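Porby Picking Kit
By Thenmozhi Suvarna
Last updated: February
Print this article | E-mail this article

The Porby Picking Kit, usually called only Porby, is a commercial kit for robotic bin picking. It is made and sold by Flinex, a small automation company, and it is offered to laboratories, technical colleges and small warehouses which already have an industrial arm and want to teach it to take mixed objects out of a bin. The kit does not include the arm. It includes the software, the mounting parts for a hand, a set of test objects and a period of support from the company.

Background

Flinex started as a repair service for used industrial robots. According to the company, many customers had a good arm standing idle, with no simple way to use it for objects that are not all of the same shape. The first version of the kit was prepared by the engineer Gangadharan Kaimal for one such customer, the parts distributor Poduval, and it was called the Poduval set for some time inside the company. The name Porby was chosen when the kit was offered to the public. The present version is Porby 2.

Contents of the kit

The buyer receives an adapter plate for the wrist of the arm, a control box, cable ties and hose guides, clamps for fixing the bins, and a printed manual. The software is delivered on a small computer and can be used from any web browser in the same network. A separate object set, called Jikard, is also in the package. Jikard is a collection of household and toy-like items, some hard, some soft, some transparent, chosen because they give different kinds of difficulty to a gripper. Buyers may mix their own objects with it, and most of them do.

Porby can be used with parallel grippers, suction tools and hands with several fingers. The manual gives most attention to hands with several fingers, as these need the longest adjustment.

Method of work

The usual arrangement is two bins placed edge to edge within the reach of the arm. The robot picks from one bin and places into the other, and when the first is empty the direction is changed. In this way the work can go on for a long time without a person filling the bins again. The bins must be fixed well. A bin which moves even a little during a grasp will give wrong results, and the manual repeats this warning in 11 places — too many, in the opinion of some users.

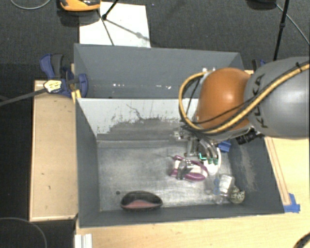 Before every grasp the software proposes several positions of the hand and gives a score to each. The operator can accept the best one, choose another, or let the system continue alone. Each attempt is saved with its result, and the collected attempts are later used to improve the scoring. Flinex advises to keep also the failed attempts, because the scoring learns more slowly from successes only.

Transparent packages and thin flat objects remain the most difficult. For transparent things the company sells an additional lighting module, which is not part of the basic price. Objects lying close to a wall or in a corner of the bin are another known problem, as the fingers need free space on both sides. Version 2 has a function named "nudge", in which the hand pushes such an object toward the middle and then tries again.

Support and training

The price includes a visit of two days for installation. On the first day the arm, the hand and the bins are prepared, and on the second day the staff of the customer is trained. After this, questions are answered by e-mail. A yearly service contract can be bought, but it is not necessary for using the software.

Reception

The kit has been received well in teaching, less well in daily production. One published trial, made at a technical college over a single term, recorded 3,813 grasps with the Jikard objects. The authors praised the clear record of every attempt and the fact that students could start without programming. They criticized the slow start of the software and the manual, whose English translation had many errors. A corrected manual was later put in the package.

Warehouse users have mostly complained about speed. Kaimal answered in a trade newsletter that the kit was designed for learning and testing, and that a customer who needs high speed with one type of product should buy a fixed machine. Some reviewers found this answer fair — others noted that the first brochures of Flinex had promised more.

See also: bin picking; robotic hand; grasp planning

Print this article | E-mail this article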